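Home Talks Clubs Resources Join Contact
Search this site Enter keyword Go

Speaker notes: Two Arms, One Tablecloth
Tsehay Wolde, Mestevwood Student Robotics Club
Slot is 2:10 in the afternoon, small hall. Leave time for questions!

3 comments 14 shares

(Opening. Wait for the door to close, it bangs.)

Hi everybody, I'm Tsehay, I run the robotics club over at Mestevwood, and I've been doing it long enough that my first students now send me job postings. I want to talk about our spring project, which was teaching an arm to pick up small boxes and put them down where we want them. I know, I know, you came all this way to hear about boxes. Stick with me, because we got a whole term out of it and I could have used another one.

Quick show of hands: who here runs a club? Who has an arm in the room? Who has an arm in the room that currently works? (Pause for laugh. If no laugh, move on fast.)

(Slide 2, the club.)

We have 14 students. They come in with wildly different backgrounds. A couple of them had been writing code for years, and one kid joined in thinking we were the other robotics club, the one with the fighting robots, and stayed anyway. I split them into two groups at the start. One group was Tasetti and the other was Kang, and before you ask, they picked the names and I don't get a vote. Tasetti had the pick-up job. Kang had the job of getting the box from one arm to the other, and that turned out to be the mean one.

The rule I gave both groups was that everyone drives. I don't care if you're the code person. You're going to put your hands on the controls and move that thing to a box by yourself before you write a single line about how it ought to move. I got some grumbling over that one, mostly from the code people, and by week three they were hogging the controls and I had to make a sign-up sheet.

(Slide 3, what went wrong first. Don't rush this one, people like it.)

So, first session, we had a plain shiny tabletop and little cardboard boxes, and the boxes skated. The fingers would come down, one finger would touch a hair before the other, and off went the box. We'd close on air. We did that over and over, and the Tasetti kids were convinced it was their code. They rewrote the approach twice! It was the table. We put a cloth down and the boxes stayed put, and I had a very quiet group of students for a few minutes while that sank in.

I love that this happened, by the way. If I'd told them on day one to put a cloth down they'd have nodded and forgotten it. 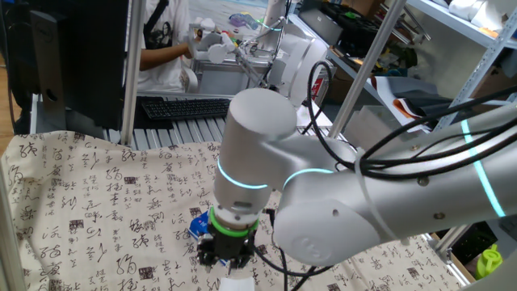
The second thing that got us was height. You want the fingers low enough to get a good bite on the box and high enough that you don't grind them into the table. Sounds easy. But cloth has wrinkles, and a box sitting on a wrinkle is a little taller than a box that isn't, and it leans. Kang group started smoothing the cloth before every run, and then somebody wrote "SMOOTH THE CLOTH" on the whiteboard in letters as tall as my hand, and it stayed there until August.

Third thing, cables. Please, please look at your cables. Before every run we move the arm slowly through everything it's going to do and one person does nothing except watch the cables. Does anything pull tight? Does anything drag over the place where the box is? It's a boring job, so we rotate it. I had a student ask to be excused from it, and the next week she was the one who caught a loop about to snag, and now she's insufferable about it (in a good way, she'll probably see these notes, hi).

(Drink some water.)

(Slide 4, the numbers. Keep it short.)

We logged 155 tries over the term. I want to be careful here, because I've seen talks where somebody puts up a big percentage and everybody claps and then you find out they threw out the bad days. We kept the bad days. We kept the afternoon when the box was upside down and the kid on the log wrote "box upside down, does this count?" It counts.

What I made them do was write one line for every miss, in normal words. "Came in too far left." "Let go early." "I bumped the table." After 10 or so of those you start seeing the same line again and again, and that's your homework for next week. I got this from Perkard, the summer program I taught in before Mestevwood, where they did it with paper cards in a shoebox. We use a spreadsheet. I kind of miss the shoebox.

(Slide 5, the handoff.)

OK, Kang's job. Passing a box between two arms. The trouble is timing, and also trust, if that's a word you can use for machines. If the first one lets go too early, the box drops. Too late, and you've got two grippers playing tug of war. The group tried a fixed wait, which was fine until one arm was a bit slow. Then they tried having the second arm say "got it" before the first one opened, and that was the version they kept.

They spent two whole sessions acting it out with their own hands before they touched the arms. Two kids, one box, eyes closed. If you take one activity home with you, take that one! It costs zero dollars and it's very funny to watch, and they come out of it asking really good questions, like "how do I know you've got it?" Well, how do you?

(Slide 6, safety. Be the grown-up for a minute.)

Our rules are on one sheet of paper. One person has the stop button and that person isn't driving and isn't chatting. Hair tied back, sleeves out of the way. If you need to put your hands near an arm, you say so out loud and you wait until the person with the button says yes. I've sent kids to sit down over this and I'll do it again. They get over it.

(Slide 7, what's next.)

Next term we're trying soft things. Socks, mostly. Tasetti thinks it will be easy and Kang is keeping a list of reasons it won't be. I'm also going to have the older students run the first session without me talking, and if you know me you know that's the hardest part of the plan.

If you want the log sheet or the safety page, come find me by the coffee afterward, I've got copies in my bag. Questions?

(If no questions: ask the second row who has lost a box under a cabinet.)

3 comments Share Back to Talks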